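Última atualização: 3/1/25

koen_maes
Boa tarde a todos. Sou Koen Maes, vivo em Portugal há pouco tempo e peço desculpa pelo meu português. Queria perguntar como dobram a roupa cinzenta de malha. Eu dobro em cima da cama e a parte com elástico abre sempre.
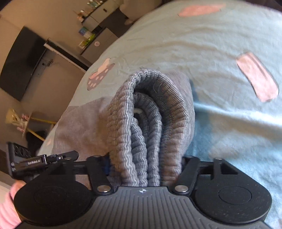
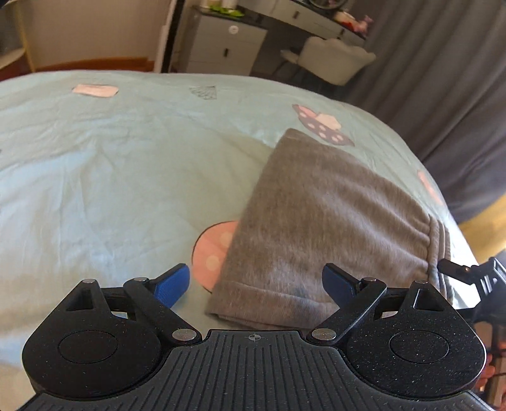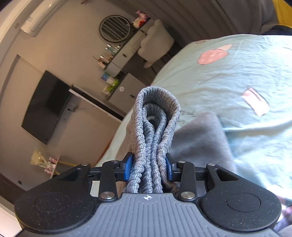 O meu problema é o elástico. Uma peça lisa fica dobrada na gaveta, mas a malha canelada levanta-se. Na primeira foto o canelado faz um arco alto, com outra dobra por dentro, e é assim que fica também na gaveta. Devo enrolar?

Gostano
Enrolar, sempre. Primeiro as mangas ou as pernas para dentro, depois enrola do lado oposto ao elástico.

ustton90
Não concordo. Enrolado alarga a cintura. Eu dobro em três e ponho o elástico por baixo - o peso da peça segura.

koen_maes
Obrigado aos dois. Com a peça da segunda foto, que tem a cintura franzida, vou experimentar o método de ustton90.

Gostano
Experimenta, mas em julho arrumei assim as malhas todas e tive de repetir.

ustton90
Gaveta cheia demais, com certeza. A minha tem 16 cm de altura e fecha bem.

koen_maes
Vou medir a minha hoje à noite e depois escrevo o resultado.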